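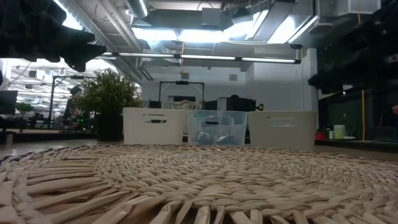 Galline Round Seagrass Rug – four stars

I bought the Galline in January to go on a gray floor that made the whole room feel like a waiting area. It cost $109 from Stutgate, with free delivery. I had looked at the Trarkow jute rug first, but it sheds, and I have owned enough jute to know I didn't want more of it.

The rug came rolled in brown paper. It had a strong smell of hay for the first 5 days. Opening the windows helped. One side curled up where it had been rolled tightest, and I put a stack of cookbooks on it overnight. It still lifts a little in dry weather.

Seagrass is hard underfoot. If you sit on the floor a lot, get wool. Chairs don't slide well on it either, and a thin chair leg can catch between the coils. For walking across in socks it is fine, and it feels cool in summer.
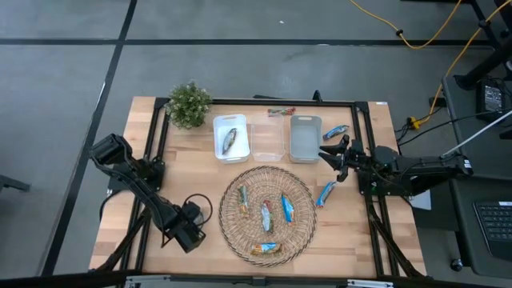

Cleaning is simple. I vacuum it with the brush turned off and wipe spills with a barely damp cloth. Coffee left a faint mark that I can find only if I look for it. Don't soak it – my neighbor Stamatia Sotiropoulos hosed hers down on the patio and it dried into the shape of a bowl.

You will want a pad. The back is bare, and on a smooth floor the rug creeps toward the door. I used a felt and rubber one by Deligiannis, trimmed with kitchen scissors.

I took off one star for the curling. I would buy it again at this price, probably in the next size down.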